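Jestari Table Cover, White

Flat-weave cover for work tables, craft benches and folding tables. The fabric has a smooth face and a brushed back, so it lies flat without clips on most surfaces. Edges are hemmed on all four sides.

Weight is 155 grams per square yard. The cover can be machine washed warm and tumble dried on low. Do not bleach. Expect slight shrinkage after the first wash; the sizes listed allow for it.

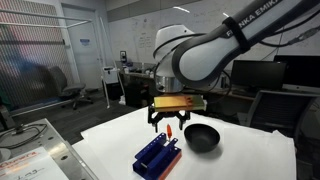

Sizes are given by table length. The 8 ft cover fits the Skuledeck folding table with a short drop on each side. For the older Britum bench, order the 7 ft size. Covers are cut to order and ship in more than nine days during September.

Also available in Yeom gray. Gray is sold in the 8 ft size only.

Returns: unwashed covers in original packaging. Cut-down covers cannot be returned.

Page updated Aug 10, 2020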